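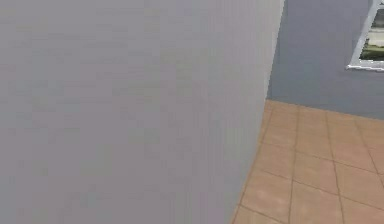
Gray wall with paler right-hand edge (computer rendering)

KELTHOLM STUDENT PRESS ASSOCIATION
Minutes of the Alumni and Placements Meeting
April 11, 2022

Chair: Hafiz Goh
Minutes: L. Afolabi
Quorum confirmed at the start of business.

1. Previous minutes
Accepted with one correction. Item 4 should read "reporting internship," not "reporting fellowship."

2. Reporting internships
The Voston bureau has confirmed 2 places for the fall term, both on the statehouse desk. Start date is in September. Interns will file under their own bylines. Copy goes to the bureau editor first and to the campus paper after publication. The bureau asked that applicants submit three published clips, at least one of them from a public meeting or court hearing. Agreed.

3. Travel stipend
The stipend stands at 925 dollars per intern, 1,850 dollars in total for the term. L. Afolabi asked whether unused travel money may be spent on records request fees. The chair ruled that it may, with receipts. The form will be changed to show this.

4. Safety training
Students covering demonstrations must complete the field safety course before assignment. The course provider, Skaltasano, has moved the written portion online. The practical session is still in person. A motion to accept certificates from other providers was tabled until the course outlines can be compared.

5. Alumni newsletter
The spring issue went to 280 subscribers. Bounced addresses have been removed from the list. The profile of a former news editor was held over at her request pending approval from her current employer. The summer issue will carry the internship notice and a short piece on covering county budgets.

6. Archive
Scanning of the bound volumes is on hold while the scanner is serviced. Requests for back issues should go to the library desk until further notice.

7. Action items
H. Goh: return signed placement agreement to the Voston bureau.
L. Afolabi: revise stipend form; request course outlines.

Adjourned. Next meeting to be announced by email.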